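How to clean a striped carpet between wooden panels

by Marcelle Leclerc

In our office in Zolska we have a gray carpet with fine stripes, and light wooden panels stand on it on three sides. The middle is easy to reach. The line where the carpet meets the wood is more difficult, and there the dust stays.

What you need: a vacuum cleaner with a narrow nozzle, two white cloths, a soft brush, a small bowl, mild liquid soap.

1. Vacuum first in the direction of the stripes, slowly. Then go one time across them.

2. Change to the narrow nozzle and follow the bottom of each panel. Do not push the nozzle against the wood, it leaves marks. I made such a mark in November and it is still there.

3. Look for lighter patches. On a streaked carpet they can be hard to notice, so look from low down and also from directly above. If a patch is only dust or lint, the brush takes it away.

4. For a patch that stays, mix 200 ml of lukewarm water with 3 drops of soap. Wet the cloth, press it well out, and dab. Please do not rub, the fibers will stand up and the stripe looks broken.

5. Dab again with the second cloth and clean water. Let the carpet dry before you put anything back.

Wipe the panels last, with a cloth that is almost dry. For our floor the whole work takes 37 minutes, without the drying. 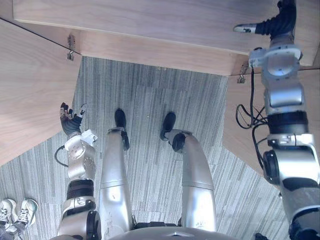

Gray striped carpet with the light wooden panels.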